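Teaching a Two-Arm Robot to Handle a Spring Plate by Remote Control
Project report, Robichaud Workshop Course, spring term 2028

1. What we set out to do

Our group wanted to find out how well people with little practice can show a robot a small assembly job by driving it from a distance. We picked a job that is easy to explain and annoying to do: a white plate with a red coil spring near each corner, each spring sitting over a white pin. The operator moves a pair of leader handles, the arms on the bench copy the motion, and the joint positions and camera video are saved together. Each saved run is called a demonstration.

The job comes from a small product called the Clotstead, a leveling base that the course uses for several projects. In the full assembly a cover goes over the springs. We only worked on the first half.

2. Setup

The two arms are mounted at the front of the bench and both can reach the middle. Grippers are the parallel kind, with ribbed fingers. We recorded with the Zostora software, which stores each demonstration as a separate folder and lets the operator mark it as good or bad right after it ends. One fixed camera covers the bench and there is a small one at the wrist.

We did the recording on a regular bench that other people also use, so the tools stayed where they were. We thought about clearing everything off but decided that a model trained only on a bare table would be less useful later.

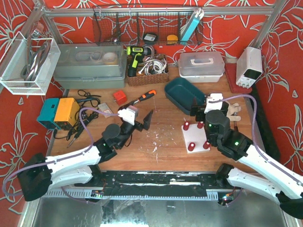 Figure 1. The bench with both arms over the work area. The spring plate is at right center, next to the teal tray.

3. Recording the demonstrations

Five of us took turns as operator. Everyone got 10 minutes of free driving before their first recorded run. We collected 1198 demonstrations between February and April, including the ones later marked bad.

The rules were short. Start with both grippers open and away from the plate. Come in from above. Do not drag a spring sideways once the fingers have closed on it. If a spring falls off the plate, stop the run and mark it bad.

The hardest part for new operators was judging height. From the fixed camera it is difficult to tell if the fingers are above a spring or level with it, and most early bad runs ended with a finger pushing down on the coils. Switching the operator's screen to the wrist view helped, although from close up the fingers can hide the spring nearest to them – mostly the lower right one in our setup.

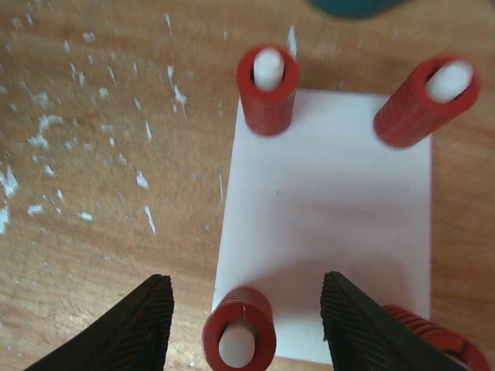
Figure 2. Wrist view with the fingers open at the near side of the plate. The upper right spring is leaning outward.

A leaning spring was a problem we had not planned for. A gripper that closes straight down on one touches the top coil first and can push it farther over. Operators dealt with this in different ways. Two turned the wrist to match the lean, and the others nudged the spring upright with one closed finger before picking it up. We kept both methods in the data, but in a second project we would agree on one before starting.

4. Training and first tests

We trained one model on the good demonstrations using the Dollov arm controller's own training script, with the settings left alone. In tests the arm usually reached the correct corner. It was less steady in closing on the spring, and it did worst with leaning springs, where it sometimes stopped partway as if choosing between the two methods. We did not have time to train separate models and compare them.

5. What we would change

Write the handling rules for leaning springs first. Have each operator watch a few of their own bad runs after the first session. Mark the plate position on the bench with tape, so that changes in position are made on purpose. The wrist camera should also be moved slightly higher if the mount allows it, and we have left a drawing of a longer bracket in the project folder.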